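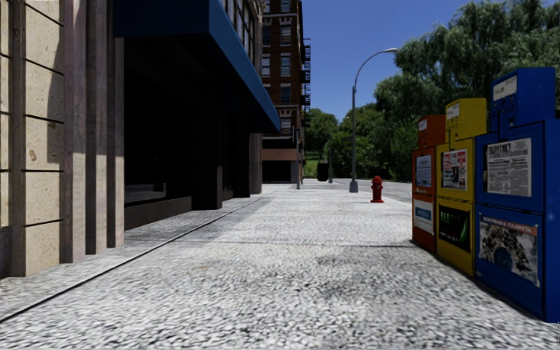

Chapter 4

Streets and Sidewalks: The Public Ground of the City

Before you read

Think about the last walk you took through a business district. Who owned the ground you walked on? Who decided how wide it was? Who would have to pay if you tripped? Keep your answers in mind as you work through this chapter.

Key terms: right-of-way, frontage, clear path, furnishing zone, curb line, encroachment, permit

4.1 Land that belongs to everyone

In Chapter 3 we looked at how private land is divided into lots and how each lot is put to use. This chapter turns to the land between the lots. In most towns it takes up far more space than people expect, and almost all of it was set aside when the town was first laid out. Buildings come down and are replaced, but the lines of the streets tend to stay where they are.

The strip of land kept for public travel is called the right-of-way. It usually runs from the front of the buildings on one side of the street to the front of the buildings on the other. The roadway is only one part of it. Sidewalks, curbs, planting strips, and the pipes and cables underground all share the same strip.

Consider Vomano, a river town whose center was surveyed before it had a single paved street. The surveyor gave every street a right-of-way 60 feet wide and made each block 200 feet long. Those two numbers still shape daily life there. When the town wanted wider sidewalks on its main shopping street, it could not push the buildings back. The extra room had to come out of the roadway, and the parking lane on one side was lost.

4.2 The parts of a sidewalk

Planners commonly divide a downtown sidewalk into three zones.

The frontage zone lies next to the buildings. People slow down here to look in windows, doors open into it, and shop owners may place a bench or a menu board in it.

The clear path is the middle zone. It is kept open for walking. A local code will normally state the least width allowed, and nothing may be placed in it without special permission.

The furnishing zone lies along the curb. Street lights, trees, mailboxes, newspaper boxes, bike racks, and parking meters belong here. It also puts some distance between people on foot and moving traffic.

The zones are not always marked on the ground. On a narrow street there may be room for only one or two of them, and the town must choose what to leave out. Sindinon, a hill town with very old streets, has no furnishing zone at all in its center. Its street lights are fixed to the walls of the buildings, and its mail is collected at the post office.

4.3 Who takes care of it?

The public has the right to use the sidewalk, but the duty to maintain it is often split. In many places the owner of the lot next to the sidewalk must repair broken slabs and clear snow, while the city looks after the curb and anything buried below. In other places the city does all of the work and pays for it with a tax or a yearly fee.

Each method has its problems. When owners are responsible, one stretch may be in good repair and the next badly cracked. When the city is responsible, the condition is more even, but repairs can wait years for funding. Cudum has tried both. It gave the job to owners at first, then took it back after complaints from people who used wheelchairs and could not travel a full block without going into the street.

4.4 Using public space for private purposes

Any private object placed in the right-of-way is called an encroachment. Some are permanent, such as a step or a balcony. Others, such as café tables, are put out in the morning and taken in at night. Most towns allow them under a permit – a written permission that lists what may be placed, where, and for how long.

The case study for this chapter follows the town of Wi as it rewrote its permit rules one March. As you read it, note which groups asked for more space on the sidewalk and which asked for less. You will need these notes for the mapping activity in Section 4.6.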